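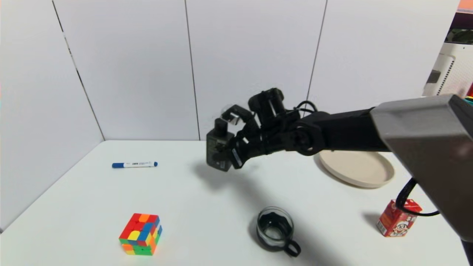

Why does the hand sometimes keep hold of a thing after it has been told to let go?
The hand driver throws away an open command if one finger is flagged as overloaded at the moment the command arrives, and the arm carries on with its program regardless.

February 17, 2019
Ritville bench, tabletop pick and place, written up by Siiri with bits from Ehsan and Lempi

I'm putting the answer first this time, as Jouko complained (kindly) that my last entry made him read all the way to the bottom to learn that a plug was loose. The rest is how we got there, what happened to Lempi's finger, and what I would like everybody to do until it is properly mended. It's long. Get a coffee.

Lempi first, since people have already been asking. She is fine. She got a pinch on the side of her right forefinger, a red mark, no broken skin, and she was more cross than hurt. It has gone in the accident book as well as in here, and Anqi has read it through and added her initials.

Background for anyone who has been on the other project. We have been running the small-object routine over the white table with the usual clutter left out on purpose: marker, cube, glass mug, plate, the little drink carton with the monkey-like face on it. The hand picks one object up, lifts clear, waits, sets it down in another place, opens, backs off. The black power block is the one it likes least. It's smooth and boxy and rather heavy for its size, and the hand tends to take it with one finger sticking up and out of the way instead of wrapped round. We had been calling that "the teacup grip" and thinking it rather sweet, I am sorry to say. I have got pictures of it going back weeks and not once did I write it down as a fault.

The incident. Ehsan was at the desk, Lempi at the table, me in the doorway talking about something else entirely. The arm came down to the placing position with the block, the log says open was sent, and the hand did not open. The arm then did exactly what the program told it to, lifted away and went to its waiting pose with the block still in its grip. Lempi called out that it had held on. Ehsan pressed pause in the Gruser window and said paused. Lempi waited a moment, saw that nothing was moving, and reached in to take the block.

Pause in Gruser pauses the arm. It doesn't pause the hand. I knew this, in the way one knows the capital of somewhere, and I dare say Ehsan did too, and neither of us thought of it. The open command had been sent again by the retry step just before the pause, and it got through four seconds after she put her hand out. The fingers opened quite briskly, the block dropped into her palm, and then the hand did its little re-homing curl, close and open, which it always does after clearing an overload. The close half of that is what caught her. She pulled back straight away, Ehsan hit the red button, and we all stood there feeling foolish.

I want it written down plainly that Lempi did what we had all been doing. Calling out and waiting for "paused" is the habit on this bench, I taught it to her myself, and the habit is wrong.

What we looked at, in the order we did it, wrong turnings included.

Ehsan's first thought was the cables along the back of the hand, which bunch up when the wrist rolls over. He had the cover off and flexed every one of them by hand with the power on and the red button within reach of me. No dropouts at all. He re-dressed a couple that were rubbing near the wrist joint, which wanted doing anyway, so the hour was not wasted, but it wasn't the cause.

My first thought was the loop of black cable that hangs down from the arm housing. It swings a bit when the arm moves quickly and I've never liked the look of it. I tied it back with tape and we ran the routine again, and the very next awkward block pick held on just the same. So much for my instincts! I have left the tape on as it looks tidier, but please don't treat it as a repair. A proper clip would be better.

Lempi (with a plaster on, which she said was for morale) asked the useful question, which was whether it ever happened with the cube. None of us could remember it doing so. We went back through the logs for the block alone, and out of 98 releases three had been refused. In every one of them the overload flag was up on the same finger, the one that stands proud. With the cube and the marker there was no flag and no refusal. The mug we have too few runs of to say anything sensible about. The carton squashes, so I suspect it never pushes back hard enough to matter, but that's a guess.

So the flag was the thing. Ehsan opened up the driver settings and found the overload threshold for the fingers sitting at 70 per cent of rated current, the value it was shipped with from Jornovura. When the block goes in slightly crooked, the finger that ought to wrap gets pushed back by the corner, stalls against its own stop, sits there drawing current, and trips. The driver then does what its makers evidently thought was the careful thing: it locks the other fingers where they are so as not to drop whatever is held, and refuses all commands until the current falls. It doesn't queue them and it doesn't send an error up the line. The command is just gone. Our retry step then keeps knocking until the door opens, and whether that takes a blink or a good long while depends on how hard the finger is jammed.

I can see the sense in not dropping things. If it were carrying the glass mug I might even be grateful. What bothers me is that the arm was never told. We asked for open, got silence, and took silence for agreement, and that part is our own code. Anqi found the line. It has a comment next to it saying "check reply here later", and the comment is mine. I had a rather quiet lunch.

Tried in the afternoon, all with nobody inside the tape:

Raised the threshold a little. The refusals went away for as long as we ran it, but the finger motor was noticeably warm to the touch afterwards, and Jouko was unhappy about it when I rang him. Put back to where it was. I agree with him. Turning the alarm down because it rings is how one burns out a motor, and the refusals would only come back on some day when we had stopped looking for them.

Changed the approach so that the hand comes at the block a touch more from above. Better. The finger wraps on most tries and only stands up now and again. I should like to see a longer run before I believe in it.

Made the arm wait for a true reply from the hand before lifting away. Anqi wrote this and it's short and neat. If the reply doesn't come, the arm stays put, the retry is cancelled, and a big ugly message comes up in Gruser that cannot be missed. We made it fail deliberately by wedging the finger with a piece of foam, and it did stop and sit there holding the block, as asked. I'm counting this as the real repair, pending Jouko looking it over.

Turned off the re-homing curl after an overload. It can be done by hand from the desk when somebody wants it. I can't think why we ever had it happen by itself.

What I would like from everybody, starting now, and I include myself:

Pause is not safe. Please stop saying "paused" as if it meant "go ahead". Ehsan has suggested we say "arm paused", so that the words at least are true, and I like that.

If the hand is holding something and it shouldn't be, press the red button before anyone reaches in. The fingers stay where they are with the power off (we checked, with the block, the marker and the cube), so nothing comes crashing down, and the block can be eased out by the long sides. Leave the raised finger alone, it is stiffer than it looks and the silver tip comes off if you bend it back.

Whoever is at the table has the red button on their side. It has lived on the desk since the Saarela demo for no reason except that the lead was plugged in there. Ehsan has found a longer lead and moved it.

And write the teacup grip down when you see it, please, with the log name, even if the run goes well. I would rather have a page of dull notes.

Still open. The driver ought to report a refused command and I've written to Jornovura to ask if there is a newer version that does. I was polite. Jouko wants the risk sheet for the bench redone before the visitors come in March, and he is right that it still talks about the old two-jaw gripper as though we had it. The mug needs its own set of runs, and until it has had them I'd prefer we used the plastic one from the kitchen. Lempi has offered to do the block runs again with the new approach angle, red button at her elbow, and Anqi will sit at the desk.

Added later, Ehsan: the hand's own log keeps its time separately from the arm's and the two had drifted apart, which is why it took us so long to line up the refused commands. I have set both from the desk machine. If you are comparing anything from before today, go by the block lift and not by the clock.

Added later, Lempi: finger fine, plaster off. The hand's fingertip pads have a small nick in one of them, outer side, near the join. Don't know if that's from me or older. Spare pads are in the second drawer under the tape.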